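Savthorpe Tenants' Association
Minutes of the general meeting, February 2024
Held in the ground floor lounge, Maltside

Chair: Kirsty Moncrieff
Minutes: Kanini Lyimo
Present: 15 members. Apologies from two households in Prulwood Court.

## 1. Minutes of the January meeting

Agreed with one correction. Under item 4, the water shutoff was in the east stairwell and not the west.

## 2. Laundry room hours

The trial of later hours ended in January. Residents on the first floor said the dryers can be heard through the wall after 10 p.m. Others work late shifts and want to keep the longer hours. After some discussion a vote was taken: washers until 11, dryers until 10, to be looked at again in the summer. Carried, nine to four, two not voting.

Kanini will put the new hours on the door.

## 3. Heating and entry system

Pettigrew sent an engineer twice in January. The upper landings are still colder than the lower ones. Apartment 407 has had no heat in the back bedroom since before the holidays and has been using a plug-in heater. Kirsty has asked for this to be treated as urgent and for the electric cost to be credited.
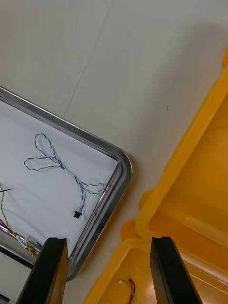 The buzzer at the north entrance sticks when it rains. Pettigrew quoted for a new panel but the quote left out labor. Kirsty to ask for a full figure before anything is signed.

A member asked if the front door could be left on the latch during the day. The answer was no — the insurance does not allow it.

## 4. Courtyard

The two raised beds nearest the gate have no one looking after them this year. Anyone who wants one should give their name to Kanini. The price stays at $6 for the season, with hoses shared as before.

There was a long discussion about the maple. The branches over the bike rack need to come down before spring. The tree firm asked for $600, which includes hauling. Agreed to accept, provided they can come on a weekday morning when fewer cars are in the lot.

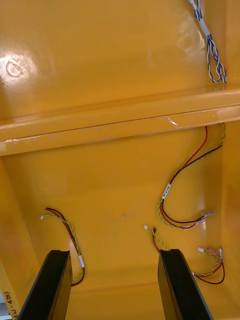

The bench by the gate is loose on one side. Kirsty will report it to Pettigrew with the buzzer.

## 5. Parking

Prulwood Court visitors are still using the numbered spaces. Letters went out in January and made little difference. Agreed to ask for the numbers to be repainted first and to talk about permits only if that fails.

## 6. Any other business

- Recycling pickup has moved to the early round. Bins out the night before.
- Lost key on a green ribbon, handed in at the lounge. See Kanini.
- Request for a second notice board on the upper floor. Held over.

Meeting closed at 8:50 p.m. Next meeting in the same room, date to be posted on the notice board.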